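Nov 5, 2020
Elholm, sofa tidying, planner branch

Spent the morning on the new grasp planner from Yuen's side. Their note says the two-arm version "handles soft goods." I have read that sentence before, in September, about the old one, so I went in with low expectations and a full disk for logging.

Setup unchanged: both arms, sofa, gray and teal pieces, wrist streams and head stream recorded together. Hanneke De Haan on the stop button, me on the console.

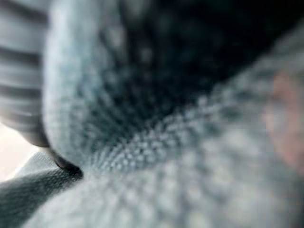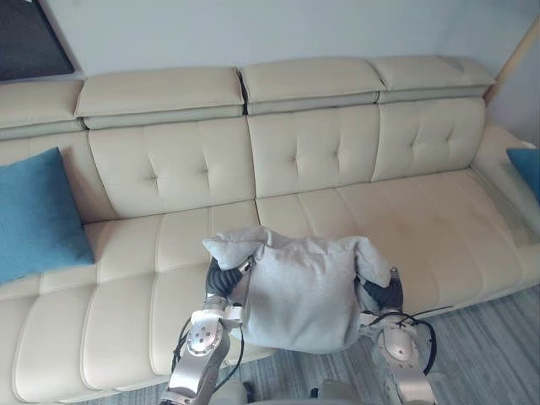
Head view, both grippers on the gray cushion.

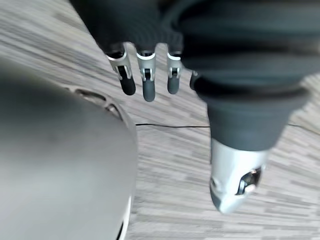
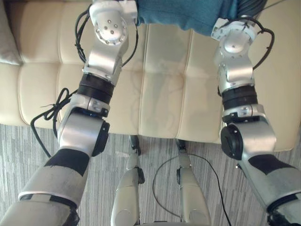

Question for the log: does the wrist camera help the planner once the fingers are in the fabric?

Very little, as far as I can tell. At that range the depth goes to mush and the segmentation calls everything one surface, so the planner is running on the last good head-camera estimate plus joint torques. The wrist stream earns its keep on approach. After contact I would gate it off and stop pretending it is evidence.

Numbers, such as they are. Replayed 2,010 logged frames through the new segmenter. Claimed mask agreement on the Gedbridge set is 97 percent. I don't doubt they measured it, but that set is mostly single items on flat tables. On our frames it merged the throw pillow with the backrest often enough that I quit trusting the summary score and went through the masks by hand. 700 frames in, I had a headache and a fairly clear opinion.

Planner timing is better, I'll give them that. The two-arm solve used to stall when the elbows came close to each other - now it backs off and resamples. Whether it resamples anywhere useful is another matter. I raised the cap to 4,000 samples and the paths looked the same to me, only slower to arrive. Put it back.

Cable loops at the wrists are still not in the collision model. Illey says the padding on the link meshes covers it. It covers the wrist, not a loop that swings wide when the forearm rolls. Asked for a crude capsule on each side until someone does it properly. No answer yet.

Hanneke wants the release condition changed from height to force. Fair enough, but the torque estimate drifts over a long session and we would be swapping one bad threshold for another. Told her I'd try it on replay first.

To do:
- gate wrist depth after contact, flag in config, default off
- rerun segmenter with backrest as its own class
- log torque bias at start and end of every session
- ask Yuen which commit the 97 came from, the tag in their note doesn't build here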